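Skenda suture pad, used for teleoperated demonstrations

We bought the Skenda pads to collect needle-driving examples for an imitation policy. Each operator records from the console, and the set now stands at 1,000 episodes. Mio Kikuchi handled the labels.

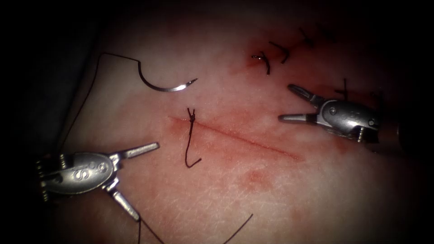
Thread contrast is good. Dark suture stays easy to segment on the pale surface, even close to a knot. Glare is worse: polished jaws blow out under our ring light, and 42 episodes were dropped for it.

Pads last 4 sessions before old needle holes start to steer the tip. The Yagi pad lasted longer but tore at the knots. Export through Fotska needed no changes.

Rating: 4 out of 5. We reordered in August.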